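Category: Project Notes > Software Minutes

Stinel control and perception group, November meeting

The previous minutes were accepted with one correction: the planner timeout is set in milliseconds.

1. Wrist camera and motion blur
The localizer in Stinel loses its lock when the arm swings quickly past patterned wallpaper. Repeating wavy lines smear into doubled ones, and the feature matcher pairs each line with its neighbor. Of 3,000 frames replayed through the Ollura tool, 415 gave a wrong match.
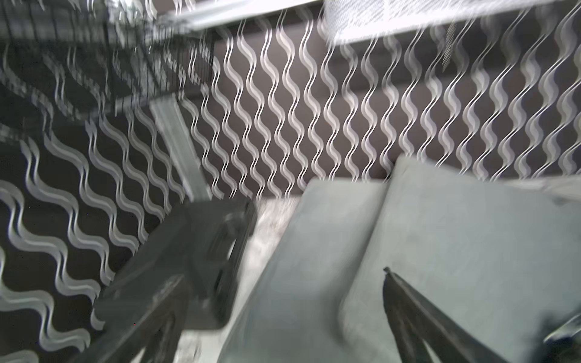 Agreed to add a blur score ahead of the matcher and drop frames below the threshold. The arm will coast on joint encoders for up to 100 ms, then slow down. Exposure time was raised again. Left open until the new driver is in.

2. Soft objects
Clustier still splits a gray fabric bag into several objects where black straps lie across it. Merging by depth helps, except where a strap runs down toward the floor. Glare on the marbled floor also leaves holes in the depth map. The grasp planner should treat straps as part of the bag and keep them as grasp candidates.

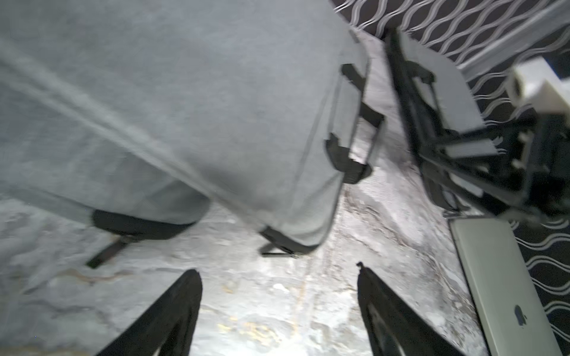
Page last modified in November, revision 2

The second arm is to be masked from its joint state before segmentation. At present its linkage can come through as clutter.

3. Tooling
Workneh now writes logs in the new format. Old logs can be converted on request. The replay script fails if the calibration file is missing and should say so plainly.

Actions: blur score, strap merging, arm mask, replay error message.
Next meeting 2 p.m., same room.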